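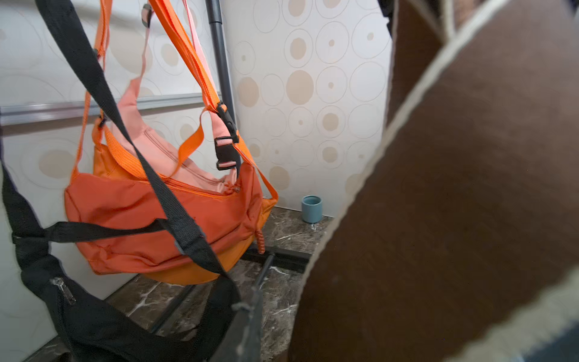 From: costach-list member (Ragnarsson Road end)
To: Costach Walkers mailing list
Subject: Re: [costach] What to carry on the Buko loop
Sent: 7:14 PM

On the list, another member wrote:

> We are planning the Buko loop for November and have not done it
> before. Two questions. Is the water tap at the Brivum lot still on
> that late in the year? And does everyone take a full pack, or can
> you get by with something smaller? The map says 14 miles but the
> old write-up has it shorter.

The 14 is right. The old write-up starts from the upper gate, and you can't park there anymore. You have to leave the car at the Brivum lot and walk the road first, which adds a dull stretch at both ends.

The tap gets shut off before the first hard frost. Last year it was off when we went, and the sign had not been changed, so fill up at home. I take two quarts and usually finish them. There is a stream at the low crossing but it comes down through cow pasture and I would not drink from it even with a filter.

On the pack, I carry a small daypack for water, a rain shell, lunch and a dry pair of socks. My wife wears a crossbody bag for the things she wants on the way, and I started doing the same after too many stops to dig for the map. Get one with a zipper. Set the strap short so the bag sits above your hip, otherwise it swings on the stairs by the dam – there are 196 of them and they are steep. Put it on before the pack, or you will be taking everything off at lunch.

The high point is 3,351 feet and it is windy up there in any season. Most groups eat in the trees just below it on the north side. The new benches are further along, but they are out in the open.

A few changes since the last time this came up:

- The footbridge past the quarry has been replaced. The detour signs are still up and you can ignore them.
- The county bus, number 82, now stops at the Ragnarsson Road turn until 5 PM. After that it goes straight through to Costach, so if you are running late, walk down to the store and wait there.
- Bags and straps do better hung up between trips than left in the trunk. Mine got mildew in the seams that way and I had to throw it out.

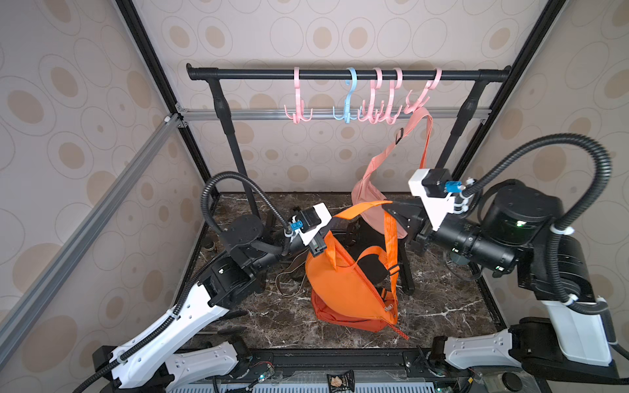
- The gate at the Buko end is locked at dusk. Walkers can get around it on the left, cars cannot.

For November I would start by 8 AM. The loop takes us up to seven hours with stops, and the last part is in the woods, where it gets dark early. Bring a headlamp each. If the forecast has ice, do it the other way around so you go up the dam stairs and not down them.

I have the newer map as a scan and can send it off list if you want it. It is a big file.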